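Capítulo 4
Demostración y teleoperación

4.1 Planteamiento

Programar una tarea de manipulación punto por punto exige conocer de antemano la posición de cada objeto. La enseñanza por demostración traslada ese trabajo a un operador, que ejecuta la tarea mientras el sistema registra las posiciones articulares y la apertura de las pinzas. En este capítulo se tratan dos modalidades: el guiado cinestésico, en el que se mueve el brazo con la mano, y la teleoperación, en la que se actúa sobre un mando separado. 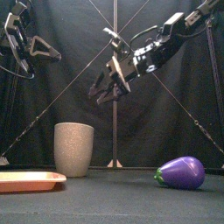 La calidad de una demostración depende en buena medida de la postura de partida. Si esta varía sin control, el modelo aprende trayectorias de aproximación incoherentes entre sí. Con dos brazos en alto y una pinza ligeramente abierta sobre el hueco entre el vaso y la berenjena de juguete, ambos objetos admiten una aproximación desde arriba - el agarre, en cambio, difiere: el vaso está de pie y la berenjena, tumbada.

El conjunto Uvar, empleado en los ejercicios, contiene 2.043 demostraciones, de las cuales 1.410 son teleoperadas. El registro se realiza a 20 Hz. En el apartado 4.2 se define el vector de estado; en el 4.3 se estudia el retardo entre mando y brazo.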